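3.2 Handles, grain and the reach for the door

We had not planned to write much about handles. When Apinya Ruangrit first suggested that we ask people how they choose furniture by touch as well as by eye, most of us expected the talk to be about drawers, and about whether a cabinet would fit beside the bed. Yet of the 171 households that answered our long questionnaire, a good many filled the margins with remarks on the part of the furniture they take hold of every day - how thick it is, how far it stands off from the wood, whether there is room behind it for a whole hand or only for the fingertips. We were grateful for those margins, and we have leaned on them a good deal in what follows.

The households in Kumholm were especially generous in this respect. Several of them keep dark, figured wood in the same room as pale, plain pieces, and they spoke of the pairing with real fondness, as something they had grown into over the years. One retired teacher told us that she had lived with her brown wardrobe for so long that she could find the handle before she was properly awake.

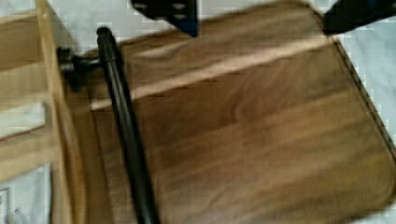

Figure 4. Black bar handle on a brown wooden panel with marked grain; pale wooden frame and slats at left.

A bar of the kind shown in Figure 4 gives the hand a long stretch to close on, and the bracket appears to hold it clear of the surface. Our respondents liked this for simple reasons. A child can take it low and a tall parent can take it high, and a person carrying laundry can hook it with two fingers. They were less sure about the color. Some felt that black hardware steadies a lively grain and gives the eye a place to rest, while others would have chosen brass, or a wooden knob like the ones their grandparents had. We have not tried to settle the matter, and we rather enjoyed hearing both sides defended over coffee.

The rounded corner came up far less often in the written answers, though in the home visits people would run a thumb along such edges while they talked. We return to edges in Section 3.3.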